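Tatex Pick Planner 6
Grasp planning and bin perception software
Supplied in North America by Canpolat

Overview

Tatex takes a depth image of a bin, proposes grasps, throws out the ones the arm can't reach and sends the rest to your motion controller in ranked order. Plenty of packages claim to do this. We sell one of them, and we would like you to test it on your own parts before you believe our page or anyone else's.

What it does well

Matte, solid parts with some gap between them. Collision checks against the bin walls are dependable once the bin model is measured properly. The old Callus plug-in guessed at the walls, and we don't miss it.

What we would question

The vendor's brochure says "any item, no training." Shiny metal and clear plastic still leave holes in the depth map, and the planner fills them with more confidence than we like. Crushed packaging is a coin toss. The score beside each grasp is a ranking number, so please don't report it to your boss as a success rate.

Cable drape is not modeled. If your hoses and cables hang outside the arm, pad the collision shape by hand.

Requirements

Linux workstation with a dedicated GPU
Calibrated depth camera, fixed mount
Peltell bridge or your own driver for the arm
Bin model in STL or entered by hand

Licensing

Single cell, one year: $3,888
Renewal: $1,530
Grasp log keeps the last 1,000 attempts; older entries are overwritten
The simulation module is extra and we rarely recommend it

Trial

Trial keys are free and run until Fri 29 November. Send part samples or scans to Kadir Karabulut on the applications desk. If he thinks a fixed tray would do the job for less, he will say so.
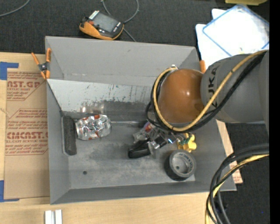
Mixed items in a metal bin, crushed can at left, gripper reaching in on the right.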